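# Frequently Asked Questions: Air Quality Notices and Open Burning in Havley

## What does the air quality notice cover?

The notice covers fine particle pollution, including smoke from field burning, wood heating and road traffic. It applies to the whole of Havley and to the farmland along Pliller Road. Pollen is reported separately by the county.

## When are notices issued?

Readings from the Lazaridis Street monitor are reviewed each morning at 8. If the reading calls for a notice, it is posted on the town website and at the library entrance. During the burning season, which opens in October, a second review takes place in the late afternoon.

## The sky looks clear. Why is a notice still in effect?

Fine particles are often too small to see, and levels can remain high after visible smoke has moved on. A notice stays in effect until two reviews in a row show acceptable readings.

## Is fog the same as smog?

No. Fog is made of water droplets. Smog forms when smoke and exhaust build up in still air. The two often occur together on cold mornings, and drivers should use low-beam headlights in either case.

## May I burn crop residue or yard waste?

Crop residue may be burned only with a permit and only on days when no notice is in effect. Permit holders must keep fires at least 900 feet from any school, clinic or care home. Household trash may not be burned at any time.

Yard waste may be taken to the Vunudow transfer station without charge. Branches must be cut to 60 inches or less.

## How do I apply for a burning permit?

Forms are available from the Environmental Services counter and must be signed by the landowner. Tenants should attach written consent. Applications are handled by Vignesh Sundaram, Permits Officer. A permit is valid for one season and cannot be transferred to another parcel.

## What should I do indoors during a notice?

Keep windows and outside doors closed. Set air conditioning to recirculate if the unit allows it. Avoid frying, burning candles and vacuuming without a fine filter. Residents with asthma or heart disease should follow the plan given to them by their doctor.

## Are outdoor school activities canceled?

Each school makes its own decision. Questions should be directed to the school office first. General guidance for principals is available from Annapurna Kaimal in Environmental Health.

## How do I report illegal burning?

Call the Environmental Services desk on extension 19. Please give the nearest address or crossroads and the time the smoke was seen. Callers may remain anonymous. If a fire is spreading or threatens a building, call 911.

## Can I obtain past readings?

Yes. Requests should be made in writing to Meenakshi Iyer, Records. Daily averages are supplied free of charge.

Page last reviewed: 7/25/26

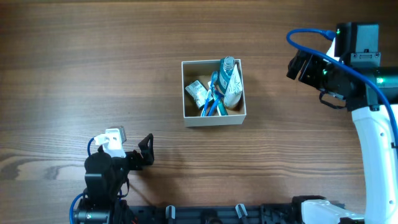 *Toiletries in a small open box on a wooden tabletop.*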